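Progress report to the Illthorpe Fund, August
Project: Skodora (household pick-and-place, simulation stage)
Prepared by: Taras Moroz, Flinen

1. Where we stand

The last report said the grasping policy was ready to leave simulation. I signed that report and I no longer agree with it. The policy has a fault that our own scoring hid from us, and I am asking that the move to hardware be put on hold until it is fixed. The money set aside for the arm has not been spent.

2. What went wrong

During a batch of 200 simulated runs, the log recorded 2 in which the fingers were commanded below floor level while the gripper was moving between rooms. The simulator pushed the hand back up, the run carried on, and both runs were scored as successes. On a real floor the same command would press the fingertips into the tile with whatever force the arm could supply.

Our contractor, Yatsenko, described this as a rare numerical glitch. I don't accept that yet. Both runs used the same room set, the one with the polished black floor, and the height estimate comes from the wrist camera. Two runs are too few to blame the floor, and they are also too few to clear it.

3. Work this period

We rebuilt the room set and have been going back through the approach with the jaws open and nothing to pick up, which takes the object model out of the question. The wrist view is saved at each step so that it can be checked against the true height.

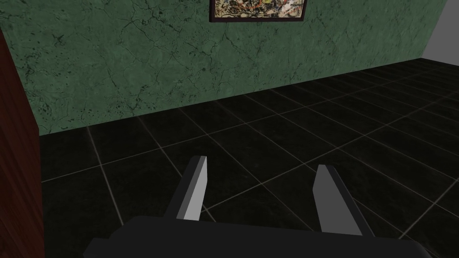 Figure 1. Simulated wrist view, jaws open over the black tile floor, green marble wall ahead.

The tiles are glossy and the grout lines run diagonally to the gripper. My guess is that the height estimator follows the grout grid and loses scale when few lines are in view. Yatsenko's guess is a timing error between the camera and the joint readings. Neither of us has proof. A single view like the one in Figure 1 can't settle it, and I would ask the reviewers not to read it as evidence either way.

4. The 100 percent figure

The earlier report quoted a success rate of 100 percent. Please disregard it. The scorer looked only at where the object ended up and ignored contact with the floor, walls and furniture. I should have asked how it was computed before putting it in front of you. A corrected rate will follow once the old logs have been scored again. There are 308 of them and the work is partly manual.

5. Safety

No hardware was involved and no one was at risk. There is still no independent floor limit in the controller. The design counted on the policy to keep its own distance, and I think that was a poor decision whatever the cause of this fault turns out to be. A hard limit is being written now. It will sit outside the learned policy and will not use the camera.

6. Next period

Rescore the old logs with contact included.
Repeat the open-jaw approach on a matte floor with no grid, same start positions.
Test the camera timing separately, as Yatsenko has asked.
Finish the floor limit and try to break it.

I can't give a date for the hardware stage. Yatsenko believes the fault can be closed within the next period. I have seen nothing so far that supports that, and I would prefer the fund not plan around it.

T. Moroz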